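Trultness Two-Arm Bench Cell: Frequently Asked Questions

Last updated 27/01/2021

These are the questions we get most often from schools, small labs and workshops before they hire or buy. If yours isn't covered, write to Waraporn Tanasarn on the enquiries desk. For anything to do with an existing order, write to Audrey-Anne Girard and quote your order number.

What do I get with the bench cell?

Two arms with grippers, the front rail they bolt to, three wall panels, a floor panel, the control boards and the cabling. You also get one year of the Udus control software. A computer is not included. Any desktop that meets the Udus list will do, and the list is on the downloads page.

How long does it take to put together?

The frame and walls go up in a morning if two people work on it. The arms arrive already assembled and only need to be bolted to the rail and plugged in. Allow the afternoon for the set-up routine in Udus, which you have to run once for each arm.
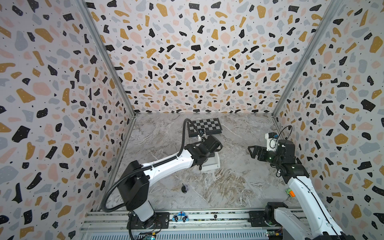
Do the set-up routine before you move any cables. If an arm is taken off the rail later, even for cleaning, run it again for that arm. The other one keeps its settings.

Can I hire it before I buy?

Yes. Hire is for 30 days and can be extended once. The charge is £400 for the period, plus delivery. If you buy within 20 days of the hire ending, we take the full £400 off the price. Delivery is not refunded.

Can I choose the wall and floor finish?

Yes. Panels come plain white, plain grey or printed. The printed ones cost the same but add a week to the delivery time. Customers who train their own models often ask for a pattern, while those who do simple sorting mostly choose plain. Spare sets can be ordered from Grewal, who print them for us, and fitted without taking the arms off.
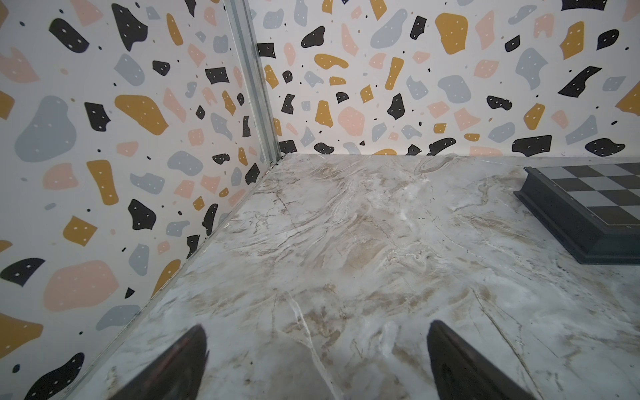 Before you choose a finish, think about your lighting. A matt floor is the easier choice under strong ceiling lights and is what we send if you don't say. The polished marble pattern is popular, but it does pick up the light from overhead, and you can see a soft sheen on it in the wrist view. Dark fingers stand out well against it. If the shine gives your software trouble, move the lamp before you order another floor.

What sort of tasks is it meant for?

Light work on a table top. Picking things up, putting them in trays, sorting, and passing from one arm to the other are all within what it was made for. Tasks that need a lot of force are not. Please don't use it for drilling, cutting or pressing parts together.

Do I have to be able to write code?

For the basic tasks, no. You can guide an arm by hand, save the positions and play them back. For anything that depends on what the cameras see, you or a colleague will need some Python. The Drunoton starter pack has worked programs you can change to suit, and it is free to anyone with a current Udus licence.

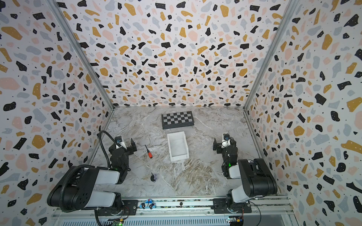 Can the two arms run separate jobs at the same time?

Each arm can have its own program, and Udus will hold one back if the two paths would cross. This makes both jobs slower. If the arms don't need to share the middle of the floor, set a boundary for each in the work area menu and the waiting stops.

How far do the wrists turn?

The last joint goes through 360 degrees and stops there. It will not keep spinning in one direction. If your program asks for more, the arm unwinds first, so leave time for that.

What objects should I start with?

Use things you already have. A small box, a shallow tray and a hand tool will keep a beginner busy for a week. Avoid glass and anything very shiny to begin with. Flat items such as cards and coins are hard to lift from a smooth floor. 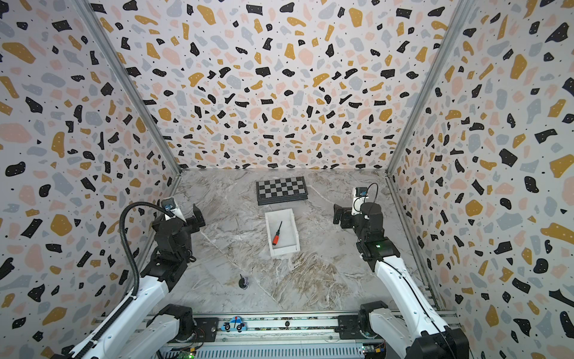
Once those are working, change one thing at a time. Turn the tray a little, or swap the tool for a longer one, and run the same program again. Keep a note of what you changed. Our support desk will ask for it if you get in touch about a failed pick.

What does the warranty cover?

Arms, control boards and cables for one year from delivery. Gripper fingers count as wearing parts and are not covered. Panels are replaced only if they arrive damaged, and you need to tell us before you fit them.

Is there training?

A half-day session online is included with every purchase. Hire customers can add it for a fee. The next dates after January will be put on the training page when they are fixed.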